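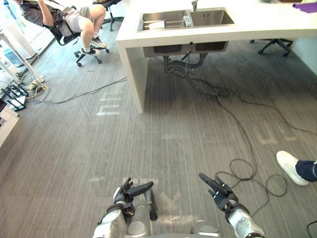 Robotics Club: term three at the kitchen bench

If you've walked past the Skurnlow building on a club night and wondered why the lights are still on, it's us! The Robotics Club has been going flat out since the start of term, and there's plenty to tell, so grab a cuppa.

The big news is the kitchen challenge. After last year's corridor race (fun, loud, hard on the skirting boards) the members voted for something slower and fiddlier, and what they picked was tidying up at a sink. The task sheet fits on one page. The robot starts back from the bench, moves up to it, picks up a small plastic bottle, puts it in the tray, then takes hold of a cloth and wipes down the benchtop beside the basins. A person does all that while thinking about dinner. Our robot takes a good deal longer, and we've come to have enormous respect for anybody with thumbs.

The bench itself is a proper white island with a double stainless steel sink and a tap, and it's the best bit of kit we've had. It isn't plumbed in, so please don't anyone try to fill the kettle. The hoses underneath just run down to the carpet, and having a real sink at real height has made a huge difference. Last term we practised on a trestle table with a plastic tub on it, and the arms learnt all sorts of bad habits that we're now having to undo.

How the nights run

We split into two crews. The driving crew operates the robot by hand, so to speak, with one member steering the arms while another calls out what they can see from the side. Every attempt is recorded. The other crew, the software lot, takes those recordings and uses them to train the program that will one day do the job without anyone steering. They swap over after the break so everybody gets a go at both, and the rule that the newest member drives first has been a great success. There is nothing like watching a Year 9 student, on her second night, coax a metal hand around a bottle while a bench full of engineering undergrads hold their breath.

We have 290 recorded attempts in the bank so far. Of those, 164 were clean enough to train on, meaning the bottle ended up where it should and the arms didn't bump anything on the way. The rest have been kept too. Delia Zapata, who leads the software crew this year, is very keen on the failures and has been sorting them into folders with names like "pinched too high" and "let go early". Her thinking is that a program that only ever sees tidy runs has no clue what to do when a bottle tips over, and bottles do tip over. She gave a short talk on it three weeks ago and it was the best half hour of the term. Slides are on the club drive under Talks.

The hands

A word about the hands, because they're what visitors always ask about. Each one has several fingers that bend on their own, and getting them to agree with each other is most of the work. For the bottle we've settled on a grip that brings the thumb and two fingers together and lets the others curl out of the way. The cloth is another story. Cloth folds, slides and bunches, and it never sits the same way twice. At present the most reliable method is to press down flat with spread fingers and drag, and then work out the picking-up part afterwards. If you sew, or you've ever worked in a laundry, we'd love to hear your ideas. That's a serious request.

We had a long argument over whether the robot should be allowed to brace one hand on the edge of the bench while the other reaches. The rules for the Floncombe Open don't mention it at all, so we wrote and asked. The answer came back that it's fine as long as the bench doesn't move. Ours certainly won't, it took four of us to shift it into place.

Floncombe in November

Yes, we're going! The Floncombe Open is on in November and we've put in a team of 6 for the household tasks section. The robot will be working at the organisers' bench, which will be a different height and probably a different colour, and the bottle won't be ours either. So from now on we're changing something every club night – a new bottle, another cloth, the tray in the other basin, the lights half off – to make sure the program is learning the job and hasn't simply memorised our sink. The first night of this was humbling. The second was better, and by the end the software crew was grinning.

The team from Jonelo College will be there again. They beat us soundly in the corridor race and were very gracious about it, and a few of them have already been over to compare notes on wrist calibration. They're doing the table-setting task, so for once we can cheer for each other.

Bits and pieces

The Krūmiņa travel grant has come through, which covers the van hire and most of the accommodation. A huge thank you to everyone who helped with the application, especially those who read draft after draft of the budget page.

Closed shoes on club nights, please, and watch your feet on the carpet. There are cables across the floor on both sides of the bench and we'd like to keep them plugged in at both ends. The cable tidy has been on the jobs list since autumn and anybody who wants to claim it will be very popular.

We could also use more small plastic bottles with lids, washed, any shape, and old tea towels in any colour or state of repair. There's a tub inside the door.

The next open night is Tue 26 August from half past six. Come and have a drive, no experience needed, and bring a friend or a parent. Members, please come half an hour early to help put out the chairs.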